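3.2 The open-day station

The second part of the study took place at the Melis open day, where we ran one manipulation station for the public. Visitors stood behind a low rail 3 meters from the table and could watch the arm and a monitor at the same time. We kept the task simple on purpose: a small green ball, a wicker basket, and a two-finger gripper working over a cloth-covered table. Figure 4 gives both views of the station, (a) from the fixed camera and (b) from the camera at the wrist.

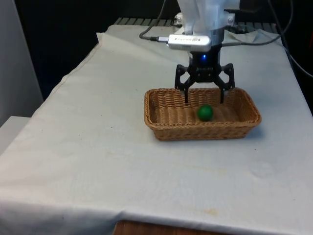
Page last changed: Jun 12, 2020

Figure 4(a). Fixed camera. The fingers are open inside the basket, with the ball between them and slightly in front.

The controller was Nivarix, in the same version used for the lab trials in Section 3.1. No settings were changed for the event. The arm kept its white protective covering on all day, as it does in the lab, and the cloth was not replaced between sessions. We logged 319 attempts. The event drew 2,000 people, and 200 of them filled out our short card on what they expected the arm to do next.

Most cards were filled out while the arm was above the basket. Several visitors wrote that they had watched the monitor more than the arm – a point we return to in Section 5. The monitor showed only the wrist view, with no overlay or text.

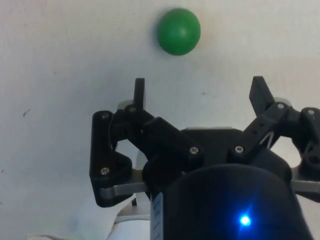

By the Brevach Open Demonstration Group

Figure 4(b). Wrist camera. The ball is on a plain white surface ahead of the open fingers, which are spread wider than the ball.

In the wrist view the spacing between the fingertips and the ball is easy to judge, but the rest of the table is out of sight. Visitors who used only this view tended to guess the next motion later than those who looked at the table. The cards were coded with the Nitavar scheme described in Section 3.3.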